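# Can it do the chores yet? Questions we get about Clirnar

Clirnar is the Fetura test program for two-armed household and light shop-floor manipulation. Most of these questions come from facilities managers, a few from people who want the dishes done.

### Can a two-armed robot do kitchen work today?

Parts of it. Moving a rigid object of known size from one surface to another is close to routine. Meal preparation as a whole is out of reach. Peeling, seasoning to taste and cleaning up a spill in a corner the planner did not expect all still fail too often to schedule around.

### What does the kitchen task set contain?

148 tasks. Each is a single instruction, such as placing a piece of produce on a cutting board or a plate. Tasks are grouped by the kind of contact involved:

- pick and place, one hand
- pick and place, with a handover
- hinged and sliding parts (doors, drawers)
- tools with handles
- soft goods

Soft goods are scored separately and are not included in the headline rate.

### Why start in simulation?

Cost and repeatability. A simulated counter resets in under a second and returns every object to its start pose. A physical counter needs a person, and the person gets tired. The kitchen set runs in simulation first. A policy moves to hardware after it clears 900 scored attempts without a joint-limit fault.

### Do simulated results carry over?

Partly. Grasping round, firm items transfers well. Anything that depends on friction transfers badly until the contact model is tuned, and the tuning is specific to the hand. Appearance matters less than it used to if lighting and surface texture are varied during training.

### Are five-fingered hands better than grippers?

For shop-floor work, usually no. A parallel gripper is cheaper, easier to repair and adequate for cartons, bins and most machined parts. Multi-fingered hands are useful for irregular shapes and for tools made for people. They also have more joints to fail. On the Coste line we use grippers at every station except cable routing.

### What happens on the Coste line?

Bin picking, tray loading and label checks. The most recent log covers 1461 cycles. Stoppages were dominated by trays arriving skewed, a conveyor problem that we counted against the robot anyway. Cable routing is still run with an operator at the station.

### What counts as a success?

The object must be at rest in the target area, released, and undamaged, and the hand must be clear of it. A piece of fruit held over the board scores zero. A piece that reaches the board and rolls off also scores zero. There is no partial credit in the published table. Partial credit is kept in the Clendum logs for debugging.

### What is Clendum?

The logging and replay tool. It stores joint states, commanded poses and contact events at 100 samples per second. Replays can be stepped backward. Export is CSV only.

### Can I run the task set on my own arms?

Yes, if you can supply a URDF and a controller that accepts joint position targets. Hands with fewer than three fingers will not complete the handle tasks. Edit `hand.yaml` before the first run; the default closing force is too high for most fruit.

### When will a home version be available?

No date is set. Shop-floor work comes first, where the floor is flat and the objects are listed in advance. The next kitchen release, due in May, adds drawers with uneven loads.
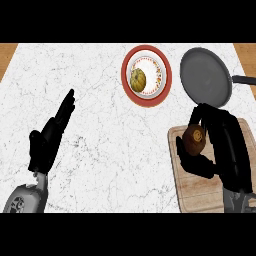 Drawer tasks will use the same scoring rule, with one addition: the drawer must be fully closed at the end of the attempt. Existing result files stay valid and do not need to be rerun.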